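Call for Participants: Home Meal Logging Study
Rokholm Food Research
Posted Jun 7, 2022

Rokholm is recruiting 40 adults for a home study of everyday eating. Participants keep a written record of all food and drink for 20 days, cook a set number of dinners from supplied recipes, and fill in a short form after each one. The study is run with Nullmont, which prepares the recipe cards and portion tables.

The purpose is to compare two ways of recording a home-cooked meal. One group weighs each ingredient before cooking. The other group records household measures (cups, spoons, pieces) and estimates what was left on the plate. Both groups cook the same dishes. Assignment to a group is random and cannot be changed after the start date.

Who can take part

Applicants must be 18 or older, cook dinner at home at least four evenings a week, and have regular use of a stove and an oven. You may live alone or with others. Only your own intake is recorded, but the total amount cooked must be entered for every shared dish.

You cannot take part if you are pregnant, are following a diet prescribed by a doctor, have a food allergy that requires you to carry medication, or have been enrolled in another food study since January. Vegetarians are eligible and receive a separate card set. We are not able to offer a vegan set in this round.

What the work involves

Breakfast, lunch and snacks are your own choice and are logged as eaten. Entries should be made within one hour of the meal. Brand names are useful for packaged foods. For restaurant meals, give the name of the dish and the size ordered.

Dinner follows the recipe cards on ten of the 20 days. You choose which days. The dishes are plain weeknight food: lentil soup, baked fish with potatoes, chicken and rice, bean chili, an omelet with greens, and similar. Salt and cooking oil must be measured in both groups. 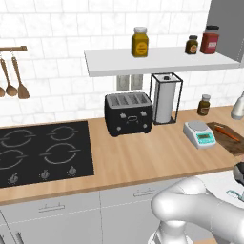

Most cards call for one pot and one baking dish. Active preparation time is 50 minutes or less for every recipe. If an ingredient is not available locally, use the substitute printed on the back of the card and mark the box beside it. Do not make other substitutions. If a dish fails or is not eaten, log what you ate in its place and repeat the card on another day.

Logging is done in Flonine, a web form that works on a phone or a computer. Paper sheets are available on request and must be mailed back at the end of each week in the envelopes provided. Participants in the weighing group receive a digital scale on loan.

Before the start date there is one online briefing, held in the evening. Attendance is required. A practice entry is completed during the briefing and checked by study staff, who will contact you if it needs correction.

Payment

Participants receive $40 per week of logging as a grocery allowance, paid by bank transfer after each week's entries have been checked. A partial week is paid by the day. Participants who submit a complete record also receive the printed Jelínek recipe binder used as the source for the dinner cards.

You may withdraw at any time without giving a reason. Payment is made for the days already logged. Loaned scales must be returned within two weeks, postage paid by us.

Data

Records are stored under a participant number. Names and bank details are kept in a separate file and deleted after the final payment. You can request a copy of your own food record, but individual nutrition advice is not part of the study.

How to apply

Complete the screening form on the Rokholm participant page. It asks for your age range, household size, usual number of home-cooked dinners per week, type of stove, and any foods you do not eat. Incomplete forms are not reviewed. Eligible applicants will be sent a consent form and a choice of briefing times by email. Applicants who are not placed may ask to stay on the list for the next round.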